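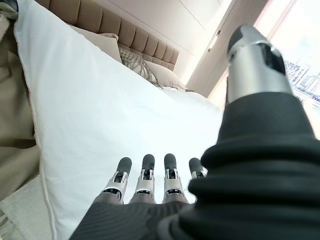
According to a comment sent in on the last version of these notes, the section on moisture should come before the section on heat, "because half of us took the tog value as the whole story and then could not explain a clammy quilt." The order has been kept, but cross-references to moisture have been added where the dry calculation is known to mislead.

TEXTILES AND THE INDOOR ENVIRONMENT
Handout: Heat and moisture transfer in bedding
Hunivgate Technical College, Zilulberg campus

1. Scope

The notes cover steady heat flow through a bedding assembly, the effect of trapped air, water vapour transport, and the behaviour of common fills. Electric blankets, waterbeds and infant bedding are outside the unit. Allergens are dealt with in the November block.

An assembly is taken to mean everything between the sleeper and the room air or floor: nightwear, sheets, quilt and cover on the upper side; sheet, protector, mattress and base on the lower side. The two sides behave differently and should be calculated separately. The head is normally uncovered and is treated as a third path.

2. Thermal resistance

Heat flow per unit area through a layer is the temperature difference divided by the thermal resistance of the layer. The SI unit of resistance is the square metre kelvin per watt. The bedding trade uses the tog, which is one tenth of that unit.

Resistances in series are added. A sheet adds very little by its own fibre, but the still air held on either side of it can add a measurable amount. The boundary layer of air above the quilt is also in series and is reduced by a draught or a ceiling fan.

Worked case. Take a quilt of 6 tog, a temperature difference of 15 K across it and an effective covered area of 2 square metres. The resistance is 0.6 square metre kelvin per watt. Heat flow is 2 multiplied by 15, divided by 0.6, giving 50 W through the quilt.

The figure is for the quilt alone, dry, evenly filled and lying flat. It ignores breathing losses, the head and the mattress side. It also ignores the pumping of warm air out of the open edge when the sleeper turns over, for which no agreed correction exists.

3. Trapped air

Still air is a poor conductor. Fibre conducts better than air, so the purpose of the fill is to hold air still with as little solid material as possible. Three mechanisms operate in a fill:

Conduction through the air and, to a lesser degree, along the fibres.
Radiation between fibres, which matters more as the fill becomes sparse.
Convection, which is small in a well-filled quilt but appears in large, loosely filled chambers.

Adding fill to a chamber of fixed volume lowers radiation and convection but raises solid conduction. There is therefore an optimum density. Past that point the extra mass makes the quilt heavier with no gain in warmth.

Compression removes air. The fill beneath a sleeper contributes little for that reason, and a mattress topper cannot be rated by its uncompressed thickness. Stitched-through quilting has the same effect locally: each stitch line is a thin band of low resistance. Boxed construction with internal walls avoids the pinch at the seam and costs more to make.
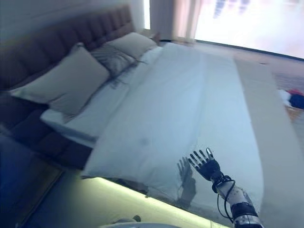

Part B: Moisture, fills and care
Reading time: 15 min

4. Moisture

A sleeper gives off water vapour continuously through the skin, even when not sweating. The vapour must pass through the assembly or be stored in it. If neither happens quickly enough, humidity at the skin rises and the sleeper reports discomfort, often described as being too hot although skin temperature may be normal.

Two properties must be kept apart:

Water vapour resistance, which governs how readily vapour passes through.
Moisture regain, which is the mass of water held by the fibre as a percentage of its dry mass at a stated humidity.

A fabric can be low in both. Polyester fill passes vapour freely but stores almost none. Wool passes vapour and stores a large amount, and it releases heat as it takes the water up. The released heat is noticeable for a short time after getting into bed and should not be counted as insulation.

Regain must be quoted with the humidity of the test. A value taken at 50 per cent relative humidity should not be set beside one taken at a higher humidity. Regain also depends on the direction of approach, because a fibre drying down holds more water than the same fibre wetting up. The lag is called hysteresis.

Condensation can form within the assembly when the outer layers are below the dew point. In a cold bedroom the usual place is the underside of a mattress laid directly on the floor. A slatted base allows air to reach that face. Upholstered bases vary, and the lining beneath should be checked before any statement is made about airflow.

5. Fills compared

Down. High loft for its mass, good recovery when dry, poor when wet. Clumps after careless drying.

Feather. Heavier and flatter than down owing to the quill. Used in pillows where support is wanted.

Wool. Moderate loft, high regain, slow to dry. May felt with heat and agitation.

Cotton. Low loft and heavy. Packs down in use.

Polyester. Wide range of quality. Hollow and crimped fibres recover better than solid straight ones. Dries quickly.

Pillows are selected mainly for height and support, and tog values are seldom given for them. Vapour transport still applies, particularly with solid foam cores, where the cover does most of the work.

6. Laboratory notes

Samples for the hot plate session are the Dzene quilt squares held at the Gurport laboratory. Condition all samples before testing and record the humidity of the room with each reading. Do not smooth or press a sample once it is on the plate. Weigh before and after. A change in mass during the run means that the assumption of steady state has not been met and the reading is to be repeated.

Report resistance in SI units first, with the tog value in brackets. State whether the boundary air layer has been subtracted. Results are due on 7th August through the unit page.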